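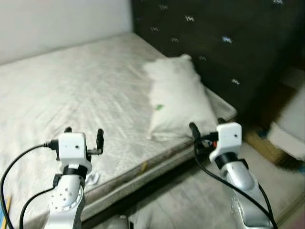 Skirnano bed-making trial, January report

Not our smoothest month, I'm afraid. We'd logged 223 pillow placements at the Deswood flat when the right gripper stopped letting go. It clamped on to the pillow's corner, the arm carried on with its move, and the wrist cable got pulled tight enough to trip the motor. Nothing hit anybody – we were both behind the line – but the stop button took two presses, and I'm not happy with that at all.

We've halted all runs on the Tôn software until it's sorted. The log shows the "open" command went out and never arrived, so I'm blaming the cable plug (the left arm has the same one, annoyingly). New plugs are coming from Prornudbridge for £197 the pair, out of the repairs money. The stop button gets replaced too, and I'll test it 400 times before anyone starts a run.

That leaves us well short of the 900 placements we promised you by spring. Could we have three more weeks? I'll ring on Wednesday to talk it over.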